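Cumlow Cloth Notes - README

Version notes and data card for the grey twill set
Maintained by Begoñe Pacheco and Mostafa Kamel, Sustville

## Summary

Cumlow Cloth Notes is a table of written observations on grey household textiles: covers, throws, table cloths and curtain panels in plain and twill weaves. Each row describes one side of one cloth at one point in its use. The set holds 3,000 rows, of which 2,452 have a complete set of fields. The remainder lack either a hem reading or a surface note and are kept in a separate file.

The rows were written for people who sort, repair and store cloth. They are meant to be read alongside a picture of the cloth where there is one. Not every row has one.

## Files

`cloths.csv` - one row per cloth side, complete rows only
`cloths_partial.csv` - rows with one or more empty fields
`terms.txt` - the word list used for weave, hem and surface
`changes.txt` - edits made after the first release

All files are UTF-8 with comma separators. Empty fields are left empty. The string "none" is a value and means that the reader looked and found nothing to record.

## Fields

`cloth_id` - a short code, unique to the cloth. Both sides share the code.

`side` - face, back or unknown. Use unknown for twills where the two sides look alike.

`weave` - plain, twill, herringbone, satin or other. Direction of the diagonal is recorded in `weave_dir` only when the warp is known.

`tone` - free text, two or three words. Hue first, then any shift across the cloth.

`hem` - straight, near straight, wavy, raw or not visible.

`line` - fold, stitched, fold or stitched, none. See the section on lines below.

`surface` - smudge, fleck, speck, pile wear, none. More than one value may be given, separated by a semicolon.

`surface_note` - free text, at most one sentence per mark.

`reader` - initials of the person who wrote the row.

## Recording twill

The weave field is filled in first. A fine twill shows a diagonal across the whole area, and if the diagonal can be followed from one side to the other the row is marked twill without further comment. Where it can be followed in patches only, the reader writes twill and adds "patchy" to the surface note.

Tone is recorded after weave. Grey cloth is awkward in this respect. A cool grey will read blue next to a cream wall and plain grey next to a blue one, so the tone field should not be used to match two pieces of cloth. Shifts in tone are written in the direction they run, for example "blue-grey, lighter to right". No attempt is made to say whether a shift comes from the light, from fading or from the dye.

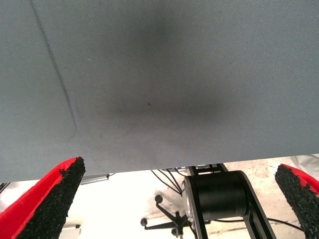

Fine grey twill with a near-straight lower hem; thin line at left, soft dark smudge towards the centre.

For a cloth of this sort the row reads: weave twill; tone "cool blue-grey, lighter to right"; hem near straight; line "fold or stitched"; surface "smudge; speck; fleck". The surface note gives the smudge as soft-edged and spreading into a horizontal band, with one tiny black speck inside it, slightly left of centre. The flecks are entered as "few, pale, faint". Side is unknown.

## Lines: fold or stitched

This field caused more disagreement than any other. In the first pass Abilio Villanueva marked every thin dark line as a seam and Inmaculada Quintana marked most of them as folds. Both readings were defensible. A pressed fold in twill can look as sharp as stitching, and a seam sewn in matching thread can disappear into the weave for part of its length.

The rule now in use is as follows. Write "stitched" only if separate stitches can be made out. Write "fold" only if the cloth has been handled and the line opened flat. In all other cases write "fold or stitched". The start and direction of the line go in the surface note, together with the place where it fades if it does not run the full length.

Rows written under the older rule have been re-read. Where the two readers still differed, the combined value was used.

## Smudges, specks and flecks

A smudge is a darker area without a sharp outline. The term says nothing about cause. Shadow, damp, soot, oil and a thin place in the cloth can all give the same look, and the data do not separate them. If the cloth was later washed, the result is entered as a new row with the same `cloth_id`, and the earlier row is left alone.

A speck is a single dark dot. A fleck is a pale one. Lint, a slub in the yarn and a dropped crumb are all recorded as flecks until someone has had the cloth in hand. Flecks are described by amount (single, few, many) and are not located unless they form a line or cluster.

Readers should avoid the word "stain" in every field. It was used freely in the Virdale rows and had to be taken out again, as it led two repairers to treat cloths that only needed shaking.

## Hems

Near straight covers any hem that departs slightly from a straight line or leaves the reader in doubt. A slope is not a fault and is not recorded, as it depends on how the cloth hangs or lies. If the lower edge is visible but the construction of the hem is not, the edge is still entered and "construction not seen" is added.

## Sources

Most rows come from linen stores in Sustville and Virdale. A smaller group was added in March from the Vallejo curtain stock, which is mainly herringbone and should be left out of any comparison of plain twills. The Vallejo rows can be found by the prefix V in `cloth_id`.

Of the full 3,000 rows, 2,850 were read twice by different people. The others were read once, by Maximiliano Mateos, and carry his initials alone.

## Known problems

- Tone is not comparable between readers.
- Pile wear was added late and is under-recorded in the older rows.
- Seven cloths were entered twice under different codes. They are listed in `changes.txt` and have not been merged.
- Fibre content is absent. Labels were missing too often for the field to be of use.
- The set contains almost no patterned cloth and should not be extended to it without a new word list.

## Corrections

Send the `cloth_id`, the field and the proposed value to Mostafa Kamel. Proposals that change a line value from the combined form to "fold" or "stitched" need a note of how the cloth was examined - by hand, under a lens or otherwise.

Related items

Cumlow word list for plain and twill weaves
Vallejo curtain stock: herringbone supplement
Folding and shelf storage for large covers
Notes on re-reading the Virdale rows

This site uses cookies to remember your display settings. By continuing to browse you agree to their use. Accept | Manage settings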